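Garder un bon grip sur les poignées et les outils

Avec le temps, les manches en caoutchouc deviennent collants, surtout dans un garage chaud.

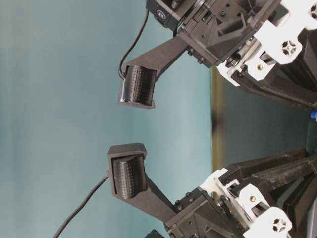

Je commence toujours par l'eau tiède et un peu de savon noir, avec une vieille brosse à dents. Si le manche colle encore, je passe un chiffon avec de l'alcool ménager – pas trop, et fenêtre ouverte. Ensuite je laisse sécher 14 heures, loin du radiateur.

Pour les manches en bois, mon voisin Ezequiel Nava préfère l'huile de lin. Il met deux couches fines et il essuie bien entre les deux. Les chiffons gras, on les étend dehors à plat, jamais en boule : ils peuvent prendre feu.

Le talc marche aussi, mais il faut recommencer chaque mois.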